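The Badurmont musical is coming back! After a spring run that filled the Pladier Theatre night after night, Trernent is returning in July for 21 more performances, and the full 5-piece band is coming with it.

If you missed it the first time, get ready for a treat. The songs are gorgeous, the second act flies by, and the big harbor number had people humming all the way to the parking lot – me included. The company has added a new duet near the end, too, and I can't wait to hear it.

We use cookies to remember your preferences. Accept | Manage settings

Curtain is at 7:30 pm, with an extra matinee at 2 pm each weekend. The Pladier's studio space has just 144 seats, so book early. Tickets are $20 at the box office or online, and groups can save up to $5 a seat.
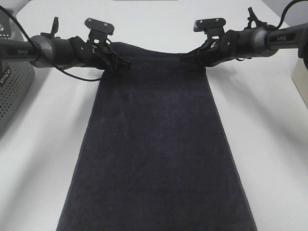
Ní Chonaill wrote in to say she saw the spring run twice and would happily go a third time, though she hopes the new duet doesn't push out the quiet reprise before the finale. The reprise stays – the box office confirmed it this morning.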